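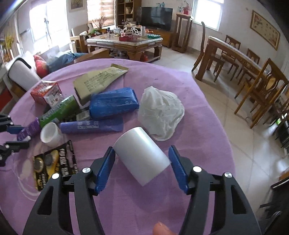 Pushpa Sachdeva

Gripper build, living room edition. Putting the gallery up before I forget what everything was. Only one pic made it so far, the rest of the notes are just notes until I get the cable sorted.

Short version for anyone coming in cold: two hand-held grippers, black, blue pads on the fingers. You hold one in each hand and pick stuff up, and later on the arm is supposed to learn from it. The arm is Madhu's department. Mine is the hand part and the table.

The pic up top: lilac cloth on the round table, fingers open around the white roll or tube thing, second gripper coming in from the left. Four silver caps on the arms, those are the bits I kept having to redo.

21 September 2020, build log catch up, in no particular order:

Name. Madhu Joshi wanted Kanaujia, I wanted Listamell. It's Listamell. The folder still says Kanaujia, so don't go looking for a second project.

Pads. Went through three lots. First lot was thin foam, peeled off at the corners. Second lot was too grippy, you'd let go and the thing stayed stuck to one finger. The blue ones are the keepers. Cut them a hair oversize and trim after gluing, not before. Erlinda Dalisay did the neat ones, I did the others, you can tell.

Screws. If the arms feel stiff, back every screw off a quarter turn and try agian. I had one side tight and one side sloppy for a whole weekend and blamed the print.

Prints. First set of arms snapped at the pivot. Thicker wall, slower print, fine now. Files are on the shared drive under "arms_new_new", sorry. Will rename.

Table stuff. Anything goes on the table as long as it's not precious. Squashy things, shiny things, rolls, packets, boxes. Clear plastic is the worst by a mile, the camera hates it and so do I. Paper bags are OK. The purple roll of bags is a good one to start people on. Small cup on its side, harder than you'd think. Button batteries stay in the pack, please, whatever else you open.

Mirror thing. Lettering comes out backwards in places, look at BIODEGRADABLE on the purple roll. It's on the to do list. If you're labelling, don't "fix" it by hand, just leave it and I'll do the lot in one go.

Count. 1,038 grabs recorded up to last night, 944 kept. The others were me talking to somebody with the fingers half shut, or dropping things on the tile. 43 of the kept ones are two-handed. Need way more of those, two hands is tiring and everybody quits early, me included.

How to hold it. Thumb loose, wrist straight, elbow off the table. Come in slow, close, wait a beat, lift. Neelam Tyagi does it fastest and hers are also the cleanest, so watch her if you're round at the same time. I rush the closing bit, then the roll shoots off sideways.

Light. Mornings are best with the sheer curtain pulled across. Evenings I get a big shine off anything plastic and have to throw half of it out.

Parts still needed, if you have spares:
short M3 screws, any color
springs, soft ones, the ones from the Brunden kit are too strong
a second sheet of the blue pad material
a longer cable (the short one pulls the gripper left)

Next up: new trigger for the left hand one, the finger gap is too wide for me. Jade Bramwell drew up a smaller version and it looks right on paper. Printing that first, then a matching right. Then we try handing things from one gripper to the other without dropping them.

More pics in October once the new triggers are on. If you borrowed the small hex key it goes back in the Sodden tin, I've been using the wrong size and chewing up the heads.

P.S. comments are off because of spam, email me or just shout next time you're over.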